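Robots on the room round: what changes for the staff
Last updated: April 2020
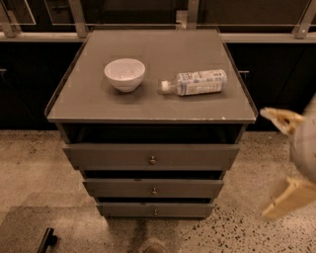 A gripper beside the grey drawer unit, with a bowl and a plastic bottle on top.

Rosalind Rosenthal runs daily operations at Paseo, a serviced-apartment business in Menden with 46 units. Clearing and resetting furniture between guests takes up most of the working day. For seven months part of that job has gone to a robot arm on a wheeled base, supplied by Gatimix.

The machine clears surfaces and closes drawers. Beds, bathrooms and anything with a cable stay with the cleaners. "We wrote the list before we signed," Rosenthal says. "If a task isn't on it, the robot doesn't attempt it."

Drawers took longer than expected. A small round knob gives two flat fingers little to hold, and a drawer left slightly open has to be recognised as open before it can be pushed shut. Bottles are a separate matter. "A bottle on its side can roll when you touch it. A bowl mostly stays where it is. So the approach is slower for the bottle, and the staff notice that it is slower."

Birgit Pfeiffer has cleaned at Paseo for some 4 years and now supervises the machine on the early shift. She starts it, watches the first unit and answers its stop messages from a tablet. "I bend less," she says. "I also stand and wait more, and I don't like waiting." Her shift was reorganised in the second month so that she makes beds next door while it works.

The stop messages are her main complaint. The first version gave only an error number - 3925 meant that a grip had been lost - and she kept a handwritten list in her apron. The messages are now in plain words.

Pay was the harder discussion. Supervising was at first treated as ordinary cleaning time, and Pfeiffer objected. It now carries a small hourly supplement. Rosenthal says no posts were cut, but one vacancy was left unfilled, and she expects to be asked about it again when contracts are renewed.

Would Pfeiffer give the machine back? "The drawers, no. The tablet, yes."

This site uses cookies to measure visits. By continuing to read you accept their use. Accept | Settings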